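Why Do Sponges Soak Up Water?

Have you ever knocked over a glass of milk at breakfast and watched somebody grab a sponge? One swipe and the puddle is gone! But where did all that milk go? It didn't vanish. It went inside the sponge, into lots and lots of tiny rooms that you might never have noticed.

If you have a dry sponge at home, hold it up close to your nose and have a good look. You'll see holes all over it, some big enough to poke with a pencil tip and some so small you have to squint. Scientists call these holes pores. Many of them join up with one another deep inside, like the tunnels in an ant nest, and when the sponge is dry they are all full of air.

Now, water is a bit of a clinger. It likes to stick to things (think of the drops that hang on a window after it rains), and it likes to stick to itself as well. When a sponge touches a puddle, the water grabs the walls of the nearest little tunnels and creeps along them, pulling more water behind it. The air gets pushed out to make room. This creeping has a grand name, capillary action, and it is the same thing that makes a paper towel get wet above the spot where you dipped it.

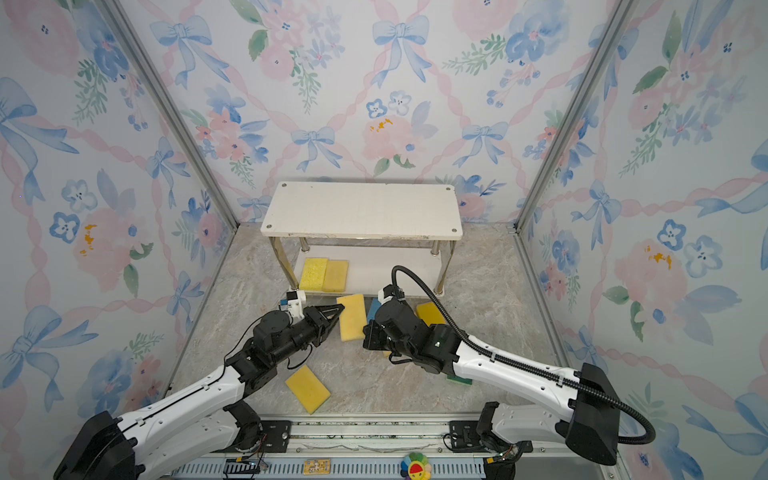 Sponges on a marble-patterned floor.

So what happens when you squeeze? You squash all those little rooms flat, and the water has nowhere to stay, so out it comes in a lovely big dribble. Let go, and the sponge springs back into shape. Let go while it's under water and you'll feel it drink up even more — that's my favorite part, and I still do it every time I wash the dishes.

Did you know that some sponges are animals? It's true! Sea sponges live at the bottom of the ocean and have no eyes, no mouth and no brain. They pull sea water in through their pores, catch tiny bits of food, and send the water out again through bigger holes. People have used the soft skeletons of certain sea sponges for washing since ancient times, though most kitchen sponges today are made in factories, from wood fibers or from plastic.

Try it yourself

Put 12 spoonfuls of water in a shallow dish. Set a dry kitchen sponge in it and wait 2 minutes without touching (this is the hard part). Lift the sponge out and squeeze it over an empty cup. Did you get all your water back? Try again with a washcloth, then with a folded paper towel, and write down which one gave you the most water in the cup.

Written by Herman Subramaniam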